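Shared workshop table: finish, bins, and the marker question
General > Furniture and Surfaces > Tabletops

plankton_dad
Joined: February
Posts: 27

Long post, sorry. We have a big butcher-block table in our shared workspace, oiled, pale, very nice, cost more than my first car. People sit at it and plan things. They plan with dry-erase markers, and the markers get put down with the cap off, and now I have green freckles in the grain at the end where the optimists sit.

So, two questions. What takes dry-erase ink out of oiled maple (I think it's maple, the guy who sold it to us said "maple family")? And how do you store markers so that they go back somewhere? We had a mug. The mug was a mistake. They stood tip up and went dry one by one, and everyone put the dead ones back for the next person to enjoy.

grainofsalt
Posts: 2,000

Rubbing alcohol on a cotton rag, dab, don't scrub, then a light pass with 220 and re-oil the whole board. If you only re-oil the spot you'll have a shiny spot, and you'll look at it every day until you retire.

There is no maple family of butcher block. I mean there's a maple family, botanically. You know what I mean.

Nokside
Posts: 500

Disagree on alcohol. It thins the ink and pulls it further down into the pores. I did that to a beech counter and turned one green dot into a green weather system. Sand first, go with the strips, and stop when it's gone.

grainofsalt

It pulls it down if you flood it. Dab.

Nokside

I dabbed.

grainofsalt

Then you dabbed wet.

Rui Pinheiro

Leaving you two to it and taking the storage question.

We went through the same stages at our place. First the mug, then a magnetic strip on the whiteboard, which held up beautifully until somebody bought markers without magnets in them. Then a Danard desk organizer with a little slot for each color, and let me tell you what happens to a system with a slot for each color when a second blue one shows up. It spent a month lying across the top like a cat.

What we have now is a plain white plastic bin with a handle hole at each end. The markers lie flat on the bottom. Flat is the important part, the ink stays even along the barrel and they last a good deal longer than they did in the mug.
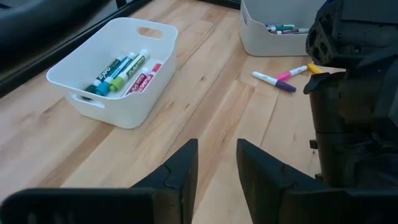

Brands are mixed, because the supply closet is whatever was on sale that quarter, and I stopped fighting it. I used to want a full matching set. There's one slim one among the fat ones and it does tend to be the last one picked, poor thing, but it writes fine on sticky notes. I also have a second bin of the same kind on the table so I can move stuff across when I want to wipe one out.

On your freckles, the bin helps there too. People who would never in their lives walk back to a whiteboard will drop a marker into a box that's within arm's reach. It's the same reason there are no socks on my bedroom floor, only around the hamper.

plankton_dad

OK, I like this. Doesn't it just become a junk box, though? Every open container in our place has a battery and a hair tie in it by the end of the week.

Rui Pinheiro

Oh, sure. Ours had a tape measure in it for most of February. You tip it out now and then.

mrs_fluradden

I'll be the crank. Open bins are why the markers are uncapped in the first place. Toss and go. With a lidded case you have to put the cap on or the lid won't close over it. We use a Wumbei pencil case, the long one with the zip, and haven't lost a cap since.

Nokside

Lids are where markers go to be forgotten. I give it 2 weeks before there's a zipped case in a drawer and everyone's writing on the board with a highlighter.

mrs_fluradden

It's been a year and a half, but thank you.

grainofsalt

Back to the wood. plankton_dad, what oil is on it? If it's straight mineral oil, ink goes in like it's been invited. A hardwax on top gives you a minute or so to wipe before it takes. And if you end up with plastic bins living on the surface, shift them around now and then. The wood under them won't change color with the rest and you'll get pale rectangles.

plankton_dad

Mineral oil. I know. I can hear you sighing.

Tried both methods last night at opposite ends of the same stain, for science. The alcohol end is a paler green over a slightly bigger area. The sanded end is clean but I can feel a dip with my thumb.

Nokside

So sanding won.

grainofsalt

There's a dip in his table.

Nokside

A clean dip.

plankton_dad

I've ordered hardwax and two bins. My business partner wants to know why we don't just put a sheet of glass over the whole thing.

grainofsalt

Do not put glass over it.

mrs_fluradden

We have glass over ours. It's lovely.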